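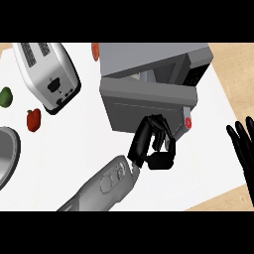

A white and silver toaster with two long bread slots.

How does bread turn into toast?

Bread contains water, starch, sugars and protein. Heat changes all of them, and the result is toast.

Inside each slot of an electric toaster are thin wires. When electricity flows through them, they resist it and become hot enough to glow orange. The heat they give off is called infrared radiation. It travels through the air and is taken in by the surface of the bread.

First, water near the surface turns to steam and escapes. This makes the outside dry and crisp. The middle of the slice is further from the wires, so it keeps more of its water and stays soft.

Once the surface is dry, its temperature can rise well above 100 °C. Sugars and proteins then join together and form new substances. Some are brown. Others are small enough to float into the air, and these are what you smell. Scientists call this browning the Maillard reaction.

If heating goes on too long, the surface breaks down into black carbon. Burnt toast tastes bitter.

Compare it yourself
Ask an adult to help. Weigh 2 slices of the same bread. Toast one and leave the other plain, then weigh both again. The toasted slice should be lighter, as some of its water has gone into the air as steam.

Word list
Infrared: a kind of heat radiation that our eyes cannot see.
Starch: a store of energy made by plants.

Truludbridge Science Pages, sheet 13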